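Ticket 2112 - wrist cam: grasp width jumps when item has stringy bits
Opened by: Colton Gosselin
Assigned: Aaliyah Hawthorne
Status: open, workaround in

CG: Width estimate from the Brorkness tracker goes haywire on the round dark bulb thing. Fine on the smooth red ones. Happens as soon as it's lifted over the box, mask grows downward and takes in the fibres plus the shadow on the box floor. Planner then thinks the jaws are wider than they are and refuses the release. Restarted the node, same. Cleared the calibration cache, same. Colour of the cloth doesn't seem to matter, tried masking the roses out.

AH: Which build? And send a view with the item held, need to see how the pads sit.

CG: Build from September, the one Maëlle tagged.
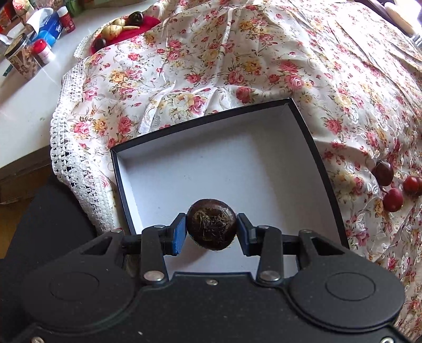
Issue 2112, page 3

AH: OK thanks. Pads are blue so they segment clean, not the jaws then. Rough patch is facing the camera and the hairs stick out along the bottom edge. Tracker is fitting to the outline, hairs and all. Shadow is brownish too, so teh colour gate lets it through.

Try this
- set edge_smooth to 3 (default is off)
- min blob area 1000
- take width from pad to pad, ignore item outline once the jaw state is HELD

CG: First two on their own, still drifts. All of them together, width holds steady. Release goes through on the replay. Haven't run it live.

AH: Good. Don't close yet. Shadow thing is a seperate bug imo, the gate shouldn't pass it at all. Will raise it with Nektarios, he wrote the Susov filter.

29 Oct 2019
CG: Workaround merged to the Plitonthorpe branch. Maëlle wants a regression test with the fibrous one before it goes to main. Leaving open till that's in.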